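Stundden starts renting out its kitchen arm by the week

Stundden, the small firm that has spent two years promising to take dishwashing off our hands, is now taking bookings for a weekly rental of its kitchen arm, the Kotano. The arm comes with a gripper, a stand, a tablet for giving it orders and a visit from a person who sets it all up and then, a little too quickly, leaves.

The first homes on the list are in the Willetti district, where the company has its workshop. Rental costs $200 a week, with an $80 setup fee on top. For that money the Kotano will move cups, bowls and other small items between the sink, the rack and the shelf. It doesn't wash them. Stundden's brochure calls this "focused functionality."

Cups are what it does best.

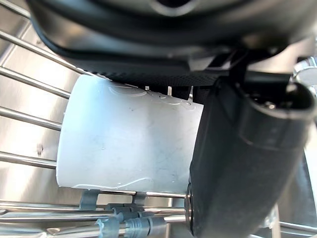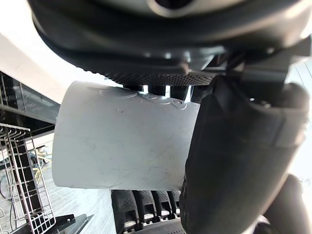 A white cup held sideways in a black gripper is the sort of thing the company would like you to get used to seeing in your kitchen. The textured pad presses on the cup from above, and a thick finger closes on one end. It is a lot of hardware for one cup, though the same could be said of most kitchen gadgets, including the bread machine you have in a closet somewhere.

Can the Kotano put away a full load of dishes by itself?

Only if the load is made up of things it has been shown. During setup, the customer picks up to 13 items for the arm to learn, and anything outside that list stays where it is until a human moves it. Flat plates are on offer as a paid extra. Knives are not on offer, and the rental agreement devotes a full page to making sure you understand that.

Dinesh Pinto, who runs rentals at Stundden, showed the arm to visitors on Monday at the company's workshop. He was cheerful about its limits. "People ask me if it's faster than they are, and I tell them no," he said. "Then they ask what it's for, and I tell them it's for while they're at work." He added that most of the early interest had come from offices, where the cups pile up and everyone is sure they belong to somebody else.

The demonstration moved at the pace of a thoughtful person reading a menu. The Kotano reached for a cup, paused, adjusted and reached again. Pinto explained that the pauses come from the software, a system called Pai, which would sooner ask for another look than squeeze in the wrong spot. Customers can turn the caution down in the settings. The manual recommends leaving it alone, and so does the section of the agreement headed "Breakage."

That section is worth a read before signing. Stundden will replace any plastic item the arm damages, plus ordinary glassware up to the cost of the setup fee. Anything described as "sentimental" is excluded, and the customer is asked to list such items in advance on a form with room for four. Grandmothers' teacups should probably take a short vacation.

Other terms are friendlier. The weekly price covers a midweek phone call, replacement grip pads and one return visit if the arm loses track of the shelf. Losing track of the shelf, Pinto said, usually means that someone has moved the rack. The fix is to put it back. Customers who like to rearrange their kitchens can have extra visits, which cost more and which, he hinted, will come with a certain look from the technician.

Space may be the bigger hurdle. The stand needs a clear spot beside the counter, the arm needs room to swing, and the power cord has to reach an outlet without crossing a doorway. Stundden sends out a paper floor pattern before the first visit so that renters can lay it down and find out what they'll be walking around for the next seven days. The company says a few people have canceled at this stage. It also says it prefers that to having them cancel with the arm already in the kitchen.

Noise is less of a worry. The motors hum, the gripper clicks when it closes, and the tablet chimes at the end of each job. The chime can be switched off. It was left on for the demonstration, where it drew light applause the first time and none after that.

There is no purchase price yet. Stundden wants a season of rentals first, and Pinto would say only that the sale model will be "different in some ways," which is a safe thing to say about nearly anything. Renters who stay for a full month will get part of their fees credited toward one, should it arrive.

Bookings are open for July, with a one-week minimum. Homes with stairs at the entrance should mention them when booking – the stand is heavier than it looks, and the people who carry it have asked that this be printed somewhere. Pets are fine as long as they can be kept out of the kitchen while the arm is running. Roommates are covered by the same clause.

Contact the newsroom | Copyright, all rights reserved | Back to top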